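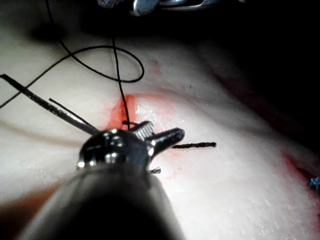 February, late, bus back from Undamton

Three hours in the lab and my neck is done. Writing this before I forget what went wrong, the logbook is due and mine has a hole in it where last month should be.

Suturing again. Same task as the whole term — get the robot to put one decent stitch in the pad, tie it, move on. Our group still has no proper name so on the sign-up sheet we're Zurnov, after the snack bar. Wurkham group had the slot before us and ran over by 19 minutes. Not bitter. A bit bitter.

Thread is the whole problem. Needle is stiff, it goes where you put it. Thread loops, kinks, lies down wherever it likes and then the tracking looses it in the shadow. I'd take a stiff blue cord over this black stuff any day but the course says black so black it is.

Things to put in the logbook:

Grip closer to the incision. We keep grabbing way up the strand and then wonder why the pull goes sideways.

Write down the jaw force every run. EVERY run. I left it blank twice and got told.

Lighting. The glare on the pad wipes out half the wrist view. Ask if we can tilt the lamp or tape something over it.

Change the timeout back to 200, I set it lower to test and probaly forgot.

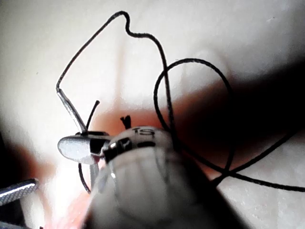
Needle in the jaw, thread all over the place.

Anyway. My turn at the console was ok, hands steadier than last time. Still squeezing too hard when I get nervous. You can't feel the thread so you watch it, and I watch the wrong bit, always the loop and never the jaw. Must practise on the foam at home with the cheap tweezers.

Demo for the Zelenák prize is 3 weeks off. We need 2 clean knots in a row with no one touching the estop. I said yes we can do that, out loud, in front of everybody. Why.

Report intro is mine. Haven't started. Also owe the group a plot of thread tension and I can't find the script, might be on the old laptop — check tonight.

My stop. Buy batteries, eat something, bed.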